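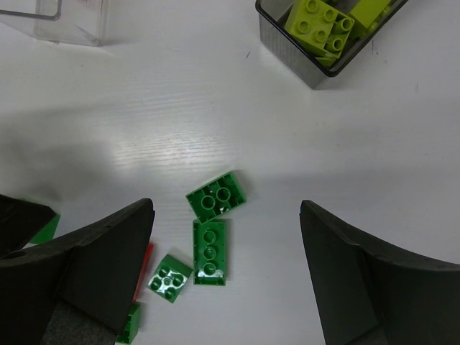 Skate bench notebook, Sturnden, June

7:40 in the morning

Opened the shop early, the ice was still being flooded. Humidity on the little meter is 70, too high. I wiped all blades on the rack with the oily cloth before doing anything else. Two rental pairs at the end of the rack have orange spots near the heel already. Whoever closes in the evening, please do not put the guards back on wet blades. Soft covers only, and first the towel.

Main job today is the skates of Nele Peeters. She brought them yesterday after her lesson and wants them back for the evening session. Her complaint, as I wrote it down at the counter: the left foot "runs away" on the back outside edge, and in the landing she feels the blade go under her to the inside. Right foot is fine. She had them sharpened in Skakville three weeks ago, while she was there for the training camp, and the problem started some days after, not directly. I wrote this down because it matters. If it was only the sharpening, she would feel it on the first day.

What I measured before touching anything

Edges, left: with the edge checker on the middle of the blade, the outside edge is lower than the inside. It is visible without the magnifying glass. At the heel it is almost level, at the front near the drag pick it is low again. So the blade was not standing straight in the holder, or the holder was not parallel to the wheel. Right: level on the full length. Nice work on the right, I must say.

Hollow: the same on both, as far as my gauge can tell. She asked for the same hollow as always and she got it.

Rocker: I laid both blades on the template. The left and the right are matching in the rear part. In the front the left has lost a little under the pick, a flat place as long as my fingernail is wide. This is a typical mark of someone who stops too long with the wheel before lifting. It is not a tragedy but it will not come back, steel does not grow. I made a pencil trace of both on the brown paper, it is in the drawer with her name.

Mounting, left: here is the interesting thing. I put the boot upside down in the cradle and pulled the blade sideways with the thumb. It moved. Very little, but I heard it too, a small click. Took a screwdriver to all screws of the sole plate. Two at the heel turned with no force at all, they only went round. The holes are stripped.

So there are two faults in the same skate, and the loose heel can explain the slow start of the trouble. I think the screws were half loose already when the skate was put in the holder in Skakville, and then the blade leaned a bit under pressure. I cannot prove it. I write it as an opinion only.

Weight, from curiosity: left boot with blade 785 grams. Her new ones, still in the box and waiting for mounting, are 900 grams for one. She will notice this in her jumps more than any edge. I told her to break them in slowly and not before the test, but this is for her coach to decide.

9:15

Took the left blade off. 8 screws in total, each one put in the egg carton in its place, so I know where it came from. Under the heel plate the leather was dark and soft. I pushed with the awl and it went in too easily. The sole has taken water through the stripped holes, probably during the whole spring. In front it is dry and hard, good.

Cleaned the holes with the small brush, then the boot upside down next to the heater, but not on it. Eren asked if we can use the hair dryer to be faster. No, please. Leather which is dried fast becomes hard and later it cracks, and the glue between the layers of the heel lets go. It needs hours. Low warm air, the tongue pulled wide open, laces out.

While it was drying I did the right blade. Only a light pass to make it fresh, four strokes and one with the fine stone by hand. I kept it exactly at the old setting. A skater who is already nervous about the left does not need a surprise on the right.

The wheel

I want to write some words about the Drereck machine, as we had a discussion about it last week and I did not explain myself well. My English is slower than my thinking when it is noisy.

The machine is good. The fault I see again and again is in the way we dress the wheel. The diamond is brought across too fast and only once. Then the wheel looks white and clean, but the shape is not fully round, there is a small step near one side. You see it in the blade as one bright line along the hollow, which does not go away, no matter how many strokes you make. People then press more. Pressing more makes heat, and heat takes the hardness out of the edge. Then the skater comes back after a week and says the edges did not hold, and we say that the ice is dirty.

My way, and I ask that we all try it for one month:

Dress slowly, across and back, and listen. When the sound is even from one side to the other, stop.
Put marker pen on the hollow of the blade, the full length. Make one very light stroke. Look where the ink is left.
If ink is left on one side only, the holder is not centred. Correct the holder, not the hand.
Last strokes without pressure, only the weight of the holder itself.
Check level at three places, not only in the middle.

The marker pen is tied to the machine with a string now. It disappeared twice.

12:30

Eren practised on the old rental pair with the bent tongue. The first blade came out with the inside edge high. I let him find the reason alone, and he found it after some time: there was a piece of grit under the foot of the holder. He wiped the table and the next one was level at all three places. Very good. He is still a bit fast toward the heel. At the end of the blade the hand wants to turn, I had the same habit for years and my teacher used to hold my elbow.

He asked me why figure blades must not be ground up to the lowest tooth of the pick. I made a drawing on the back of the invoice pad. If the pick is cut smaller, the skater must lean more forward to reach it, and the spin travels. And if you leave too much pick while the blade gets lower from many sharpenings, then it catches. So there is a relation between the two, and on an old blade one must look at both. For Nele's left I decided not to touch the pick. With the flat place in front of it, I would rather let her try first and tell me what she feels.

14:50

Heel is dry enough on the surface. Awl test again: firm at the outer side, still a little soft in the middle. I would like to wait one more day but she needs them tonight, so I made a compromise and I write it here clearly so that somebody remembers it.

The stripped holes I filled with hardwood pegs and waterproof glue, cut level with the sole. New holes made beside them, using the other positions in the plate. Thin drill, tape on the drill bit for depth. I put wax on the thread of each screw. The holes in front were good, there I used the old screws again.

Sole edge and all visible raw leather at the heel got two thin coats of the sole sealer. The second coat was touch dry after the coffee.

Position of the blade: I put it back on the old marks in front, and at the heel a hair to the inside. Nele stood in the skate on the rubber mat, knees soft, and I looked from behind. First position was too much, her ankle fell outward. Moved back by half. Then it looked straight, and she said without me asking that it is now "like before camp". I tightened in a cross pattern, by hand, no electric screwdriver.

Then sharpening of the left. The marker test showed ink on the inside only, as expected, and I needed more passes than I like to bring the outside up level. The blade is shorter in life now by perhaps two normal sharpenings. Level at front, middle and heel. Fine stone along the sides with almost no pressure, to take the burr off. A drop of oil, wiped.

17:20

She took both skates for twenty minutes on the public ice, nothing hard. Back outside edge is quiet. On the first three-turn she nearly fell, she said the edge is suddenly there and she was used to correcting for it. That is normal and I had warned her. No jumps today, this was agreed with her mother.

I asked her to come to the bench after each session this week, so I can put a screwdriver on the heel screws. New screws in leather that was wet will settle, and one must follow them. If I am not here, then a quarter turn at the most. If a screw turns more easily than that, stop and write it in this book, don't keep turning.

Open points

The new boots of Nele: mounting not before the old pair has been through the test. Use temporary screws first, in the long slots only. The trace of the old rocker is in the drawer, try to bring the new blades near to it in the front part. The new box has a small dent in one corner, I looked, boots are fine.

Write a friendly note to the shop in Skakville about the left blade. Friendly! Maybe their holder has a worn jaw and they don't know it. Ours had the same thing before I changed it, and we also did not see it for a long time.

Order sealer, the tin is almost at the bottom. Wood pegs too, the thin size.

Rentals with the orange spots: cleaned one pair with the rust eraser and it came off. The other has a pit in the edge near the heel, keep it off the rack until I have ground it.

The dehumidifier drips on the left side, I put a bowl under it. Please empty the bowl at closing.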